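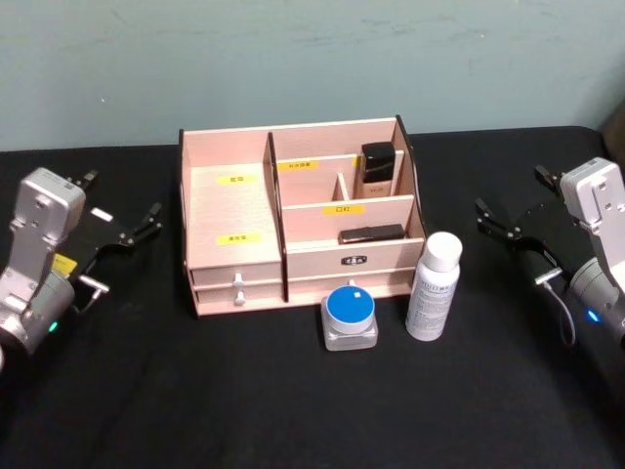 By Noeline Sheehan
May | Local tech

I've never been much good at keeping my own bathroom shelf in order, so I felt a bit silly being asked to teach a robot how to do it. But that's how I spent a morning at Lirley, the small automation outfit behind the old bakery, and I'd go back tomorrow!

The job is called Florklow. You stand at a pair of control handles, the two arms copy whatever your hands do, and the software records the lot. My task was putting makeup away in a pink organizer with little yellow labels telling you what goes where (the one for lipstick reads 口红). The foundation and a black lipstick case were already in their spots on the right-hand side. That left me a cream jar with a blue lid and a white spray bottle, both standing out front on the black cloth.

Mereana Whitcombe runs the sessions, and she's very patient. "Go slower than you think you need to," she told me, "and if you fumble it, keep going, we want the fumbles too." Good thing, as I gave her plenty. The grippers have two skinny black fingers each and I couldn't feel a thing through the handles, so I was judging it all by eye. I knocked the jar over on my first go, then got so worried about squashing the spray bottle that I hovered beside it for ages.

The team has 742 recordings of this one task so far, from 12 different people, and each run is meant to take some 70 seconds. Mine took a fair bit longer (Mereana kindly stopped reading out the time). She reckons the variety matters, and she'd love more left-handers, whose runs come out quite differently from everyone else's.

Next up is a set with the drawers, which means getting hold of those small round white knobs. Lirley is after 20 more people from the neighbourhood to have a turn, no experience needed. Sessions start at 9:30 a.m. and there's decent coffee.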